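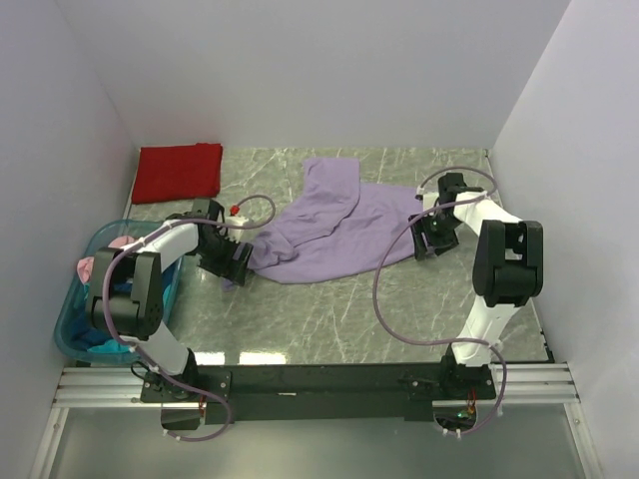
*Fig. 1. Both arms over a purple garment, with the long diagonal fold we'll be segmenting this week.*

## Week 3: Where do you grab a piece of cloth?

Welcome back, everyone! Last week we planned paths for rigid blocks, and I promised things would get messier. A block has a pose you can write down in six numbers, but a garment has folds, hidden layers and bunched bits (look at the lower left of Fig. 1, beside the left gripper), so we need a different way of describing what the camera gives us.

Our perception node, Plerko, works in this order:

1. Mask the garment by colour. Purple against grey-green is kind to us; do check that your threshold doesn't pick up the dusty purple tubes on the arms, as mine did the first time.
2. Trace the outline and sample 600 points along it.
3. Score each point as a grasp candidate, marking down anything near a fold edge.
4. Pass the best pair to Sedura, the two-arm planner.

Sedura throws out any pair closer together than 65 mm, and it'll also reject a pair if the forearms would cross. If you get `NO_PAIR`, lower the fold penalty a little at a time before you go touching the planner settings (I know it's tempting!).

**For the lab:** run the segmenter on the 35 stills in the `tam` folder, then plot your candidates over each one. Bring your plots along, even the odd-looking ones, and we'll go through them together over the first part of the session.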